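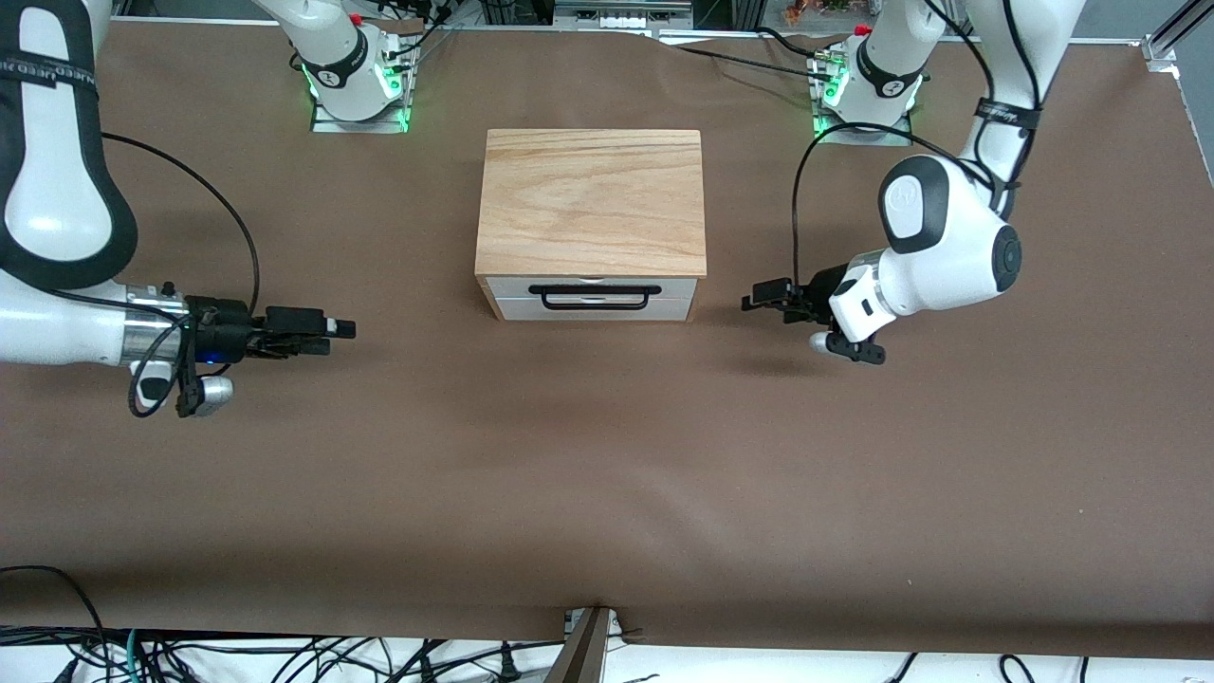

**How do I add a family member to my health plan in the Urmont member portal?**

Open the Household page, choose Add a dependent, and upload one proof document for each person. The change goes to your plan administrator for review and shows as Pending until it is approved.

## 4.2 Adding a dependent

Before you start, have these ready:

- your member number (on the front of your card)
- the dependent's full legal name and date of birth
- a birth certificate, marriage certificate, or court order, saved as a PDF or JPG

Steps:

1. Sign in and select **Household** from the left menu.
2. Select **Add a dependent**.
3. Choose the relationship. Stepchildren and foster children have their own entries in the list – do not use Child for either.
4. Enter the name exactly as it appears on the proof document.
5. Enter the date coverage should begin. For a newborn, use the date of birth.
6. Select **Upload** and attach the file.
7. Check the new monthly premium on the right side of the page.
8. Select **Submit**. Write down the confirmation number.

**Note:** Files can be up to 96 MB. Larger scans are rejected without a message on older browsers, so check that the file name appears under the Upload button before you submit.

**Caution:** Do not submit the same dependent twice. A duplicate puts both requests on hold, and the hold can only be removed by phone.

## 4.3 Checking that the doctor is covered

Each dependent has a separate primary doctor. The portal does not copy yours.

1. On the Household page, select the dependent's name.
2. Select **Choose a doctor**.
3. Pick the network. Employees at the Fustham office use Keskin Select. Everyone else uses Keskin Open.
4. Search by last name or ZIP code.
5. Select **Assign**.

If the doctor is listed under the wrong network, call the office and ask which one they bill. Listings are refreshed each January and after any contract change.

## 4.4 Deductible after a change

Moving from single to family coverage raises the deductible from $500 to $1,870. Amounts you have already paid this plan year carry over. The new balance shows on the Claims page once the request is approved.

**Note:** Dental coverage through Meltov is handled on form 749. Adding someone here does not add them there.

Corrections to this section go to Helge Rustad in Benefits.

Section last revised 2025-10-02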